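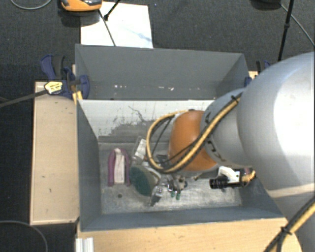 2 Aug 2024

Up at five again. Not by choice, the fridge was doing its knocking thing and once I'm awake I'm awake. Lay there composing the email to the landlord, then got up and didn't write it.

Move is in 10 days. Typed that and felt slightly ill. Kitchen not started. Closet half done, if throwing everything on the bed counts as half. Slept on the couch last night on account of the bed being full of coats. Why do I own so many coats. Three of them are the same coat.

Trip to Trallville to see the apartment one more time before handing over the rest of the deposit. Left late, hit the roadworks past Duggan, sat there with the window down eating dry cereal out of the bag. Hot already by nine. The radio only gets the farm station along that stretch so I now know the price of feed corn.

The apartment is smaller than in February. I know it can't be. But in February it was dark out and raining and anyplace with the heat on looked like a palace, and today with the sun coming straight in I could see every inch of it, and there aren't many. Bedroom fits the bed and me sideways. Good window though. A real one, looks down on a yard with a plum tree in it, and the plums were all over the grass with wasps at them. Stood there longer than I needed to.

Measured for the couch. Measured again. It's 79 inches and the wall is 79 inches. So either it goes in like a cork or I saw something off. Wrote the number on my hand and then washed my hands, had to go do it over.

Kitchen has one drawer. One. Forgot that completely.

Paid. 2,219 dollars and the woman in the office gave me a receipt the size of a gum wrapper. Put it in my wallet, then took it out and put it in the glove box, then got nervous at the gas station and put it back in the wallet. It's in there now, I just checked.

Stopped in Elton on the way back for boxes. The liquor store used to give them away and now they flatten them all before noon, so I got two that smelled like red wine and one from the pharmacy with VIRIX printed down the side in huge green letters. No idea what Virix is. Some kind of cough thing? It's a great box. Thick. Going to put the records in it. Bought actual boxes as well, at a price I refuse to write down.

Ate a sandwich in the car in the lot. Egg. Mistake in this heat.

Home by two and did the bookshelf, finally. Meant to be ruthless. Was ruthless for one shelf and then found the old atlas with the pressed leaves in it and that was the end of that, sat on the floor till almost four. Some of the leaves have gone to powder. Kept them anyway – kept the powder too, folded up in an envelope, which is not how a ruthless person behaves. Gave up the cookbooks with no trouble at all. I make the same four dinners.

Goodwill pile is by the door. Lamp, cookbooks, two of the coats (progress), the bread machine, the blue plates. Went back and got one blue plate out. Then another becuase one plate is stupid.

Called the electric company. On hold 40 minutes with the phone on speaker on top of the dresser while I did socks. When a person came on I had forgotten who I was calling and said hello, can I help you. She laughed, so that was nice. Shutoff is set for the day after I go. Water still to do. Mail forwarding still to do. Library books!! There are 3 and I can only find two, and the one missing is the big one about lighthouses which I didn't even finish. It's not under the bed. It's possibly in a box. If it's in a box it's in the one I taped six times.

Rain around suppertime, short and loud, then steam coming up off the street. Opened all the windows. The whole place smells of cardboard now and wet pavement, and I got a bit sad over the stupid hallway, the crooked light switch. Eight years of reaching for it in the dark and getting it every time. I'll be slapping at the wrong wall in Trallville till Christmas.

Supper was crackers and the end of the cheese and a can of peaches. Trying to eat the cupboard down. What's left is mostly lentils and a jar of something with no label that I opened, sniffed, and closed.

Knee hurts from the floor. Took something for it.

Wrote the landlord after all, just now, standing up at the counter so I wouldn't fuss with it. Said the fridge knocks, the back step is loose and has been loose, and I'd like my deposit in full please. Took out the please. Put it back in. Sent it. Then saw I'd written "bake step". Well, he knows which one.

Tomorrow: water, post office, tape (more tape, how), take the pile to Goodwill before I pull anything else back out of it. Ask about the truck – if the small one's gone I need to know tomorrow and not the night before like last time. Measure the couch legs, see if they unscrew. Look for the lighthouse book in the trunk of the car, I had it at the laundromat I think.

Fridge is knocking. Going to sleep with the coats.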